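January 21, 2024

Quick one tonight, I'm tired and my hands smell like contact cleaner.

So the pouring cell at Lormont. Two arms, one table, white cloth behind. I've been looking after it since December and people keep asking me how it's kept going, so I'm writing down what I do before I forget and have to work it all out again. Again.

Morning checks first. Takes 12 minutes if nothing is wrong, which is most days now. Power on, wait. Lights on both wrists should come up green and stay green. If one blinks don't just restart it, go look at the cable. The connector up by the wrist on the right arm is the one I keep an eye on. It works loose. Not every week, but enough. I push it home, give it a small tug, move the joint through its range by hand (drives off!!) and watch whether the cable drags. Left one has never given me trouble. Now I've said that.

Then home both arms. Right first, then left, always the same order. There was one bad morning when I did them the other way round and they met in the middle. Slow speed, no damage, just an awful plasticky click and me standing there with a coffee.

Wipe the table. Plain water and a cloth, no spray, the spray leaves a film and cups skate on it. Straighten the cloth at the back if it's come off its clips. I gave up on ironing it.

Fingers next. Open all the way, close all the way, open again. You're listening more than looking. A healthy gripper sounds like a zipper. A dirty one sounds like a zipper with sand in. If it's sand, take the fingers off, brush out the slots with an old toothbrush, and check the mounting screws while you're in there. I put a paint pen line across each screw head so I can see at a glance if one has turned. Best thing I did all year and it cost me a pen.

OK the grip force. This is where most of my time has gone. Out of the box (Scanlon controller, older firmware) the close command was way too keen for anything soft sided and way too shy for a full bottle. Heavy bottle, smooth coat, tilt it past level and it starts to creep in the fingers. You don't see the creep. You see the pour land a bit further left every run and you start blaming the table. I did that for two days. Shimmed a table that was perfectly level.

Setting I ended up on is 31 in the force field, whatever unit that's supposed to be, the manual doesn't say. Tilt speed down to 7 for the last part of the move. Slow is dull to watch but the stream stays thin and lands where you want it.

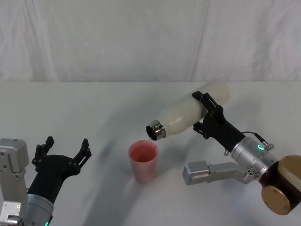

Anyway, the cup. Use a light one and it wanders if the stream hits the wall instead of the middle, so I teach the pour point with an empty bottle first. Get the mouth over the rim, look from the side, look from the front, save it. Then do it all again with water. Only then with anything that has color in it. Color is nice for seeing the level but you'll be finding pink spots on the cloth for ages, ask me how I know.

Things I write in the log each time, no exceptions:

Force value
Tilt speed
Which fingers are on
Any screw line that moved
Anything that sounded off

The last one feels silly but it's the one I go back to. I had "right wrist, faint tick near top of travel" written three times before I finally opened the cover. Grit in the seal. Ten minute job. Would of been a new wrist if I'd left it, and the lead time from Drorkimitz is 24 days on a good month. I keep one spare set of fingers on the shelf for that reason. Should be two really.

Drips. Liquid runs back along the neck after the pour when the bottle comes upright and if you're unlucky it ends up on the fingers. So there's a pause in the program now, still tilted, then a slow return. After that I dry the fingers with a paper towel, both sides, and poke the corner of it into the holes. Sticky drinks are worse. Sticky drinks get their own wipe down with warm water, then a dry one, then the open-close test again.

End of the day – arms parked, bottle out, cup washed, cell off at the wall. Not at the screen, at the wall. The screen lies.

Still on the list: a proper strain releif for that right side cable. I've got a bit of printed clip that nearly fits and a zip tie doing the rest. Also want to redo the bracket bolts with threadlocker but that means taking the calibration again and I haven't got an afternoon free.

I'm over at Tasurside for a bit after this, different machine, bigger, somebody else's mess. Will post the log template when I've cleaned it up. If your own gripper creeps, try the paint pen on the bottle too. Little line where the finger sits. If the line's moved after a pour, there's your answer.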